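Last updated: November
4 min read

Section 3. Making up the bed with the Fondelthorpe bedspread set

The leaflet in the packet says the set "falls into place". It doesn't, at least on a bed with a raised wooden frame, so allow more time than the leaflet does.

1. Strip the bed down to the mattress and push the mattress up against the head end. Gaps left here will only get wider.

2. Lay the pale sheet first and tuck in the foot, then the sides. Mandeck claim their corners hold without tucking. Ours came adrift by 7 a.m.

3. Open the bedspread on top, pattern side up. Find the central medallion and line it up with the middle of the mattress before you touch the edges.

Note: the packet gives a drop of 40 cm on each side. Measure your own bed before believing it.

4. Smooth from the medallion outwards with flat hands. Pulling at the corners drags the scrollwork crooked.

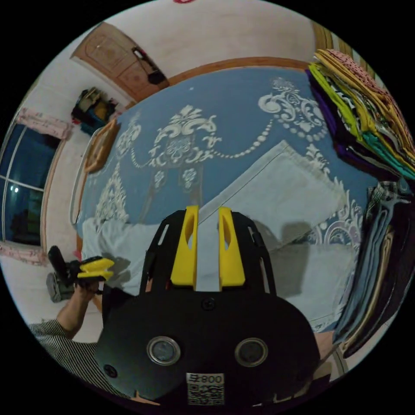 5. Tuck the spread down inside the frame on the far side first, then walk round and do the near side. If the frame is curved, expect some bunching at the bend. Fold the extra under.

6. Put the pillow on last. Jiang pillows are sold as "self-plumping", a claim we have yet to see proved, so give yours a shake.

Caution: don't iron the pattern directly. Use a cloth between, on a low setting.

Caution: Bumine fabric spray is advertised as removing 98 per cent of creases. Try it on a hidden hem before you trust it with the front.

Washing is covered in Section 4, including what to do if the blue runs.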